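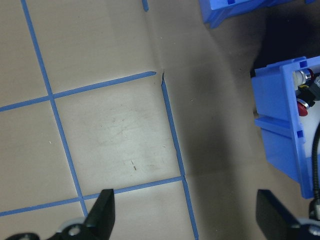
1. The Duchy

Nilton Huamán inherited the Duchy of Flurkholm from an uncle he had met once, at a buffet. It came with a flag, a debt of 2219 crowns and a border dispute with Rondby, next door, which had been going on for 600 years and concerned a pond.

He had been selling carpet in Pillamau at the time, and he brought his samples with him in case the dukedom didn't take.
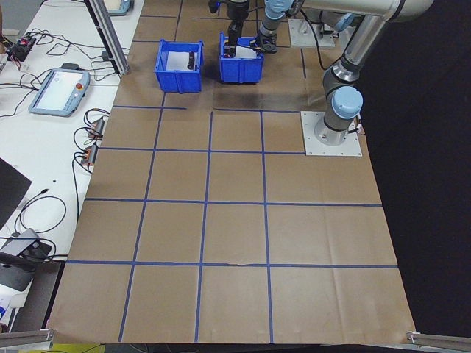
The Rondby ambassador came to lunch on the first day, a thin woman called Rainer who ate eight rolls and put a ninth in her purse. Then she asked for the map. Flurkholm's only map had been lost in a card game, so Nilton made a new one out of brown paper and blue tape, much like this sheet, with strips running both ways and creases that could pass for hills. Rainer studied it for a long time. She asked what the small tear along the bottom line was.

"The pond," said Nilton.

"It's smaller than we were told."

"It's been a dry century."

She said she would have to write home.

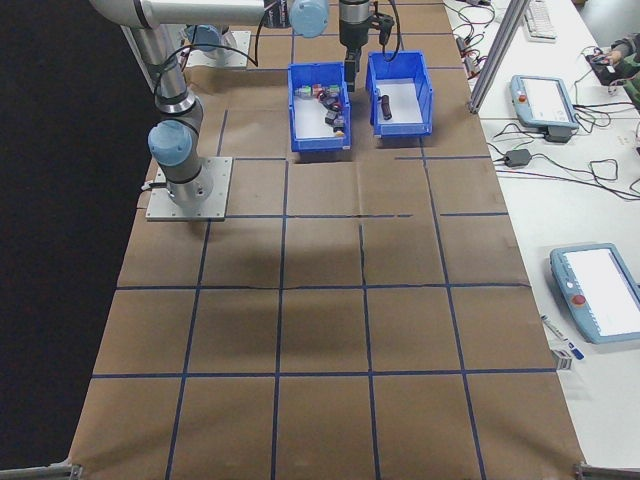

2. The Treaty

Rondby's answer took until June. They would give up all claim to the pond, provided Flurkholm kept the ducks, who bit.

Nilton signed with the good pen. Rainer signed under him and asked, putting the cap back on, what he would charge to carpet an embassy. Seven rooms, nothing too dark.

He went upstairs to get the samples.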